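Tuesday, late

Got in at twenty to eight and the lights were still off on our side of the Michalski building. Parked on the street again, the lot was full of the roofers' utes. Rain overnight and the bin by the door had tipped over, so I stood that up first. Then kettle, then the room.

The plan for the day was to get the white table sorted and finish the tube racks, and I mostly did. The orange racks are the good ones. I washed them on Monday and left them upside down on paper towel, and they'd dried fine apart from a bit of water sitting in the holes. I shook them over the sink. The colour is a lot. It comes up off the table at you, especially on white, and by the end of the day I was seeing green patches when I looked at the wall.
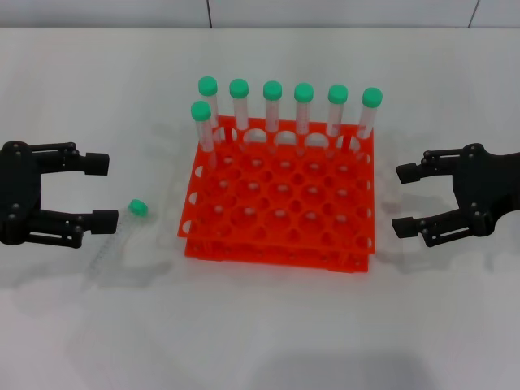 5 min read

I filled from the back row forward, which is how I've always done it. If you start at the front your knuckles catch the caps when you reach over. The green caps go on with a quarter turn past where they feel tight. I had one lying on the table beside the rack for a good while that I kept meaning to put in a hole, and every time I went to do it something else came up. The one at the right end of the back row had a bit of a lean on it too. The holes are slightly bigger than the tubes and I don't think there's anything to be done about that.

The grad marks on these are very faint. I can read them if I hold the tube up to the window, but sitting in the rack I can't. I've written "ask re: darker print" in the book, underneath where I wrote the same thing in autumn.

The Paderari order came at half past nine. One box, badly taped. It was meant to be 1000 caps and 800 tubes, and what turned up was the caps and a slip saying the tubes were on back order. So we have a thousand spare lids and nothing to put them on. I rang and sat on hold for 45 minutes with the phone on speaker beside the sink, and got through the whole dishwashing pile while I waited, so it wasn't wasted. The man was nice enough. He said end of next week. I wrote that down as well, with a question mark.

We do have 200 of the old tubes in the bottom drawer, the ones with the white caps. They're the same size near enough, and they fit the orange racks if you push. I'd like to use those up first, but then the colours get mixed, and the whole point of the green ones is that you can tell this year's from last year's across the room. I left them in the drawer. Can decide when the back order is properly late.

Had my sandwich at the bench in the hallway. Cheese and the last of the beetroot relish. Started on the crossword and got the bottom left corner and then got stuck.

After lunch was the other side of the room, which I'd been putting off. It's the side with all the tall white panelling, and anything black shows up against it, so it always looks messier than it is. Mostly it's the cables. They get left in loops and the loops get bigger over the week. I had the Velcro ties in my pocket and did the ones that weren't in use. The thin ones are the worst. If you pull them tight they kink near the plug, so I do them in a wide circle, about the size of a dinner plate, and put the tie at the top.
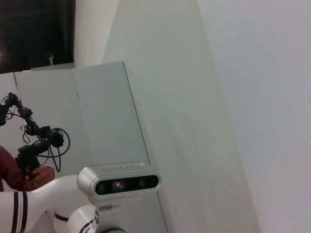

Other side of the room. Maroon sleeve, white panels, thin black cables.

I gave the white surfaces a wipe over with the damp microfibre, the blue one, and went back with the dry one. There was a long grey scuff down low on the panelling that has been there since before Christmas. Tried the eraser sponge on it. It came off in about a minute, after me walking past it for months. Then of course I could see all the others, and I did those as well, on my knees, and now my left knee is letting me know.

Found under there: a hex key, a pen lid, two of the green caps (so that's where they go), and a flattened Skideo ticket from when we all went at the end of last winter. I kept the ticket. It's on the fridge now.

The floor I only swept. It needs a mop but I didn't want it wet with people still going back and forth. I'll try to get in early on the day the roofers aren't there.

Labels took up the rest of the afternoon. The printer did its usual thing of feeding three blanks between every good one, and I took the roll out and blew on it and put it back, and it behaved after that. I've changed how we write them. The old way had Mulley spelled out in full, then the batch, then the initials, and it wrapped right around the tube and covered the grad marks, faint as they are. Now it's just MUL and the batch number, and it sits in a neat strip on one side. Stuck one on crooked and left it. All the rest are straight.

Things I meant to do and didn't:
Defrost the small freezer
Return the borrowed trolley
Sort the glove boxes by size (the mediums are in the larges again)
Ring about the tap

The tap is getting worse. It's gone from a drip to a sort of thin steady string, and if you shut it off hard it stops and then starts up again once you've left the room. I put a folded cloth in the sink under it so at least we don't have to hear it.

Finished at ten past five. Turned everything off at the wall on the sink side, wrote up the book, and carried the cardboard down. The rain had stopped by then but the street was still wet and there was a branch on my bonnet, only a small one. Stopped for milk and bread on the way home and forgot the bread.

Dinner was leftover soup with rice put in to stretch it. Phoned Mum. She's had the hedge cut and doesn't like it. She says they've taken the top off flat and it looks like a shelf. I said it would grow.

My hands still smell of the dish soap, the lemon one, and there's a crack coming on my thumb from all the water. Must take the hand cream in and leave it there. I've put it in my bag now, in the front pocket, with the hex key, which I've somehow brought home.

Tomorrow: freezer, then trolley. Take a proper lunch. Take the crossword back too, I think 14 across is "plinth".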